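Aug 23, 2026

Okay, I've been putting this off all week because my legs hurt too much to sit at a desk, but I want to tell you all about my first open water swim. Long thread, sorry, I'm still buzzing!

**1/** Some background. I learned to swim properly as an adult. As a kid I could do a sort of panicked dog paddle to the nearest wall and that was the whole repertoire. Last year I signed up for adult lessons at the Brastel pool, mostly because it's on my bus route and the evening class had space.

**2/** The first month I could not do one length without stopping. I'd get to the flags, swallow half the lane and hang on the rope like laundry. The coach kept telling me to breathe OUT underwater. I kept nodding and then holding my breath anyway.

**3/** And then one evening it clicked! I don't know why that evening. I blew bubbles, rolled my head, took a breath, and there was air there. I did 2 lengths in a row and had to go sit in the showers for a bit because I was grinning like an idiot.

**4/** By June I was up to 50 lengths without a break (slow ones, very slow, a man doing backstroke with a float lapped me more than once). That was when somebody in my lane mentioned the Urnetti lake swim. It has a short course and a long course, and the short one is once around the little island and back.

**5/** I said no. I said no again the next week. Then I went home and signed up at midnight in my pajamas, which is how I make most of my big decisions.

**6/** Things I didn't know about lakes, having only ever swum in a tiled box:

- no black line to follow
- no wall to push off from, ever
- you have to look up every few strokes or you drift off toward the reeds
- weeds touch your feet and your feet have opinions about it

**7/** I bought a secondhand wetsuit from the Diltura swap page. Getting into it took me 10 minutes and a lot of language. If you have one of these, put plastic bags over your feet first and the legs slide right on. Whoever came up with that deserves a statue.

**8/** I did 3 practice swims at the beach end with some people from the pool. First one: made it to the first buoy, hated it, turned back. Second one: made it to the first buoy, floated on my back, looked at the sky, hated it a bit less. Third one I went past it without noticing!! I only realized when somebody yelled at me to turn around.

**9/** So, race day. It was gray and breezy and the water had a little chop on it, nothing scary, but enough that I got a slap in the face whenever I breathed to the left. So I breathed to the right. This is the kind of advanced tactical thinking you follow me for.

**10/** The start is a mess, in a good way. Everyone wades in up to the waist and then a horn goes and it's all elbows and feet. I hung right at the back like I'd been told to, counted to ten and then went. Best advice I got all summer. Clear water in front of me the entire way out. 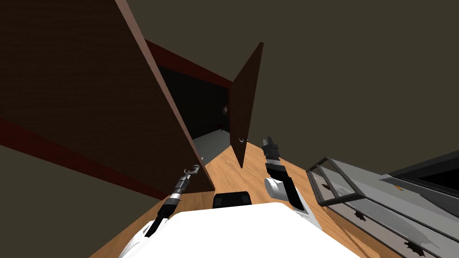

**11/** The far side of the island was my favorite part. It's sheltered there, so the chop goes away and it gets really quiet, just your own breathing and the plop of your hands. I forgot I was in a race. I was singing in my head (the same two lines of a song, I never know the rest).

**12/** Then you come around the end and the wind hits you again and the finish arch looks about as big as a postage stamp. I'll be truthful, I had a wobble. I flipped onto my back, did some kicking, had a talk with myself. A kayaker paddled over and asked if I was good. I said yes, and once I'd said it out loud I kind of was.

**13/** Kayak people, I love you. I don't know a single one of your names. You sit out there in the wind for hours watching slow swimmers like me and you're nice about it.

**14/** Last stretch: stop looking at the arch, look at the next buoy. Then the next one. Then my hand hit sand and I tried to stand up and fell straight over sideways. Apparently your legs forget. A kid on the beach clapped for the fall, which I thought was fair.

**15/** I was nowhere near the front and I did not care one bit. I got a medal, a banana and a cup of soup from the Kubíček stand and I'm telling you that was the best soup I have ever had in my life. Tomato, I think? I drank it too fast to be sure.

**16/** For anyone who learned late, or is learning now, or keeps looking up the class times and closing the tab: go! The slow lane is full of lovely people. Bring a cap that fits and some flip-flops, the changing room floor is freezing.

**17/** Already looking at the long course for next year. Does anybody have a fix for neck chafing? Mine looks like I lost a fight with a cheese grater.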